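Okay I've finally caved and started a thread about my great door colour saga, mostly so my sister stops asking for updates in the group chat.

Background for new people: we bought a 1960s brick place in Greltley in November. Thirteen internal doors. Every single one painted the same sad hospital cream, and I have been staring at them for months now.

I want colour! Not a tasteful grey-green that everyone will call sage. Proper colour, the sort you notice when you're carrying the washing past it.

Duarte reckons one bold door per hallway is the limit, otherwise you're living in a preschool. Aniela reckons do the lot and stop being a coward. I have asked far too many people.

Current favourite is yellow. Bright yellow – egg yolk, not butter.
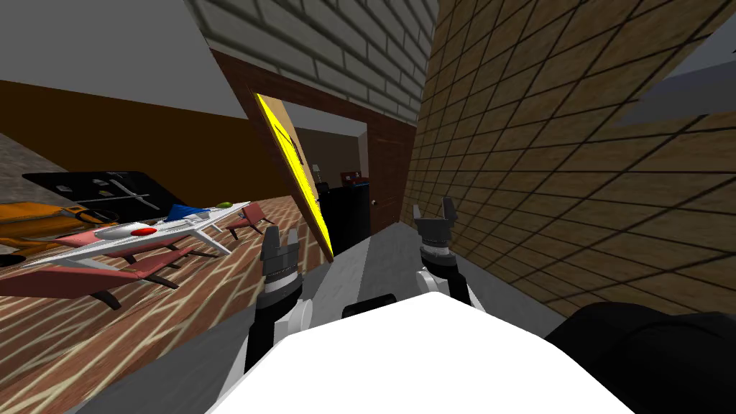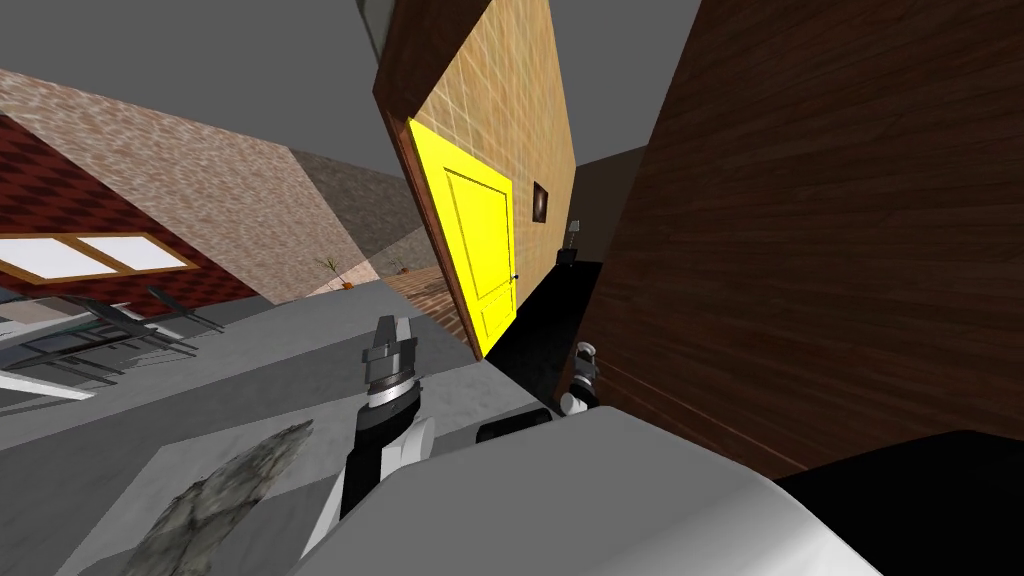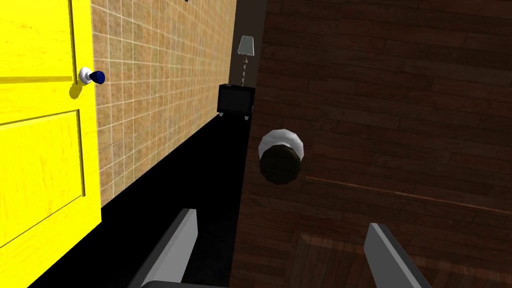
Anyway, paint. The bloke at the hardware store quoted me $114 for four litres of the good enamel and I had to go and sit in the car for a bit.

Then there's the prep. Sugar soap, sand, undercoat, sand again, two top coats. Yellow is notorious for poor coverage so it might be three. Times thirteen doors. I did that sum at 2am and do not recommend it.

Got a quote from a painter too, for comparison. 2,000 for the doors and frames, and he can't start till after Easter. He was lovely about it. I was less lovely once I'd hung up.

Ginette says take the doors off and lay them flat on trestles so you don't get drips. Great advice if you have a shed. We have a carport and a magpie.

So the plan is to do the linen cupboard first. If it looks terrible only the towels will know.

Also if anyone near Greltley has a spare pair of trestles, I can pay in zucchinis – we have heaps and they're getting enormous.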